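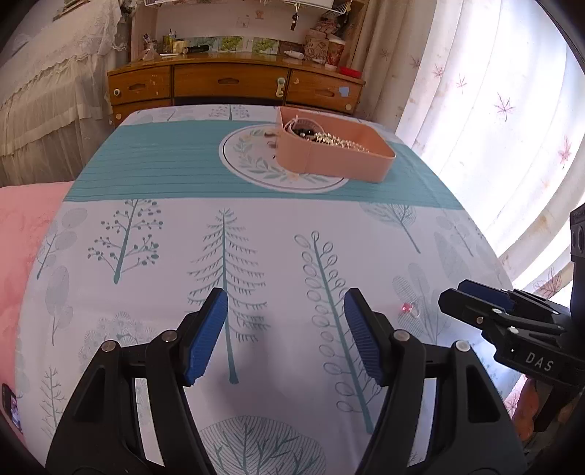

4. Fingertip comparison on small objects

4.1 Purpose

The first half of the project dealt with the linkage and the trigger on the hand-held gripper. In this part we compared two fingertip pads, the ribbed pad supplied with the Plokel tool and a smooth pad we cast ourselves from Nuchit silicone. The question was which pad is better for picking up jewellery and other small things from a soft surface.

4.2 Setting

Bench tests in the lab had gone well with both pads, but a bench is hard and flat. A bed was chosen for the second round. The duvet gives way under the fingers, and its printed trees put a lot of line detail behind the objects. There was a window on the right with a sheer curtain and we used daylight only.

The objects were a ring with a small pink-red gem, strands of pearl beads, and a coiled white cord. The beads and the cord were kept in a peach-pink tray with low walls. The ring was placed directly on the duvet.

4.3 Method

Each pad was used for 100 attempts on the ring and 100 on the beads. An attempt counted as a success if the object was lifted clear and held for 2 seconds. The operator was allowed one approach per attempt, with no second squeeze. Including the bench round and the cord, we logged 700 attempts. Of these, 600 were kept for the comparison. The others were dropped after the Cludex logger stopped writing timestamps and the video could not be matched to the finger positions.

The pads were wiped with a dry cloth between sets. Objects were put back by hand, so their position varied slightly.

4.4 Observations

The ribbed pad was better on the ring. The band settled into a groove and stayed there when the wrist turned. The smooth pad tended to push the ring down into the duvet before it closed on it, and most failures were of this kind.

On the beads there was little between them. Both pads usually picked up more than one strand, as the strands were tangled. We had not written a rule for this before starting and decided to count it as a success. A stricter rule would lower both scores.

The angle of the fingers mattered more than we expected. When the tips met at a steep angle only the lower edge of each pad touched the object, and the ribs made no difference.

4.5 Problems

Screws at the upper joints worked loose twice and were tightened with thread lock. The Jirus pose software lost tracking when the tool was pointed at the window. Turning to face the dresser brought it back.

4.6 Choice of pad

The ribbed pad is used for the rest of the report. The smooth pad is kept for flat items such as cards, which are covered in section 5.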